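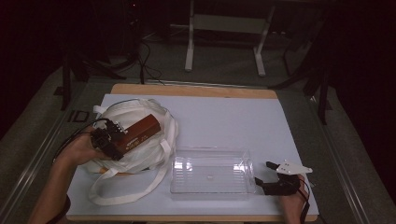

Figure 1. Work area with both hand-held grippers, the tote bag and the clear container.

Student project report, Karham course in robotics
Project Gedeo: learning to pack from hand-held demonstrations

2. Data collection
We recorded 408 demonstrations with the two grippers. The operator works directly over the board, and each gripper carries its own camera. Demonstrations in which an object was dropped were kept in a separate folder and left out of training. Recording began in January and took longer than planned, mostly due to cable problems on the left gripper.

3. Glossy objects
The first policy did well with matte objects and badly with shiny boxes. At close range, a box can fill most of the gripper camera's view, and its surface reflects both the light and the dark parts of the room.

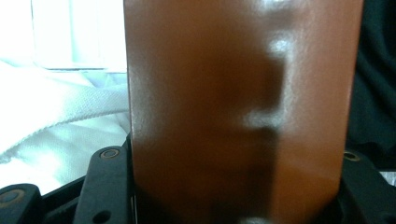
The policy often treated a bright spot as the edge of the box and opened the fingers too early. We tried two changes: random brightness patches during training, and adding the overhead view as a second input. Images were resized from a width of 1280 before training.

4. Result
Each version was run up to 100 times on the test set. Brightness patches alone made little difference. With the overhead view added, early releases became rare, but placing into the bag remained slow when the opening was folded over.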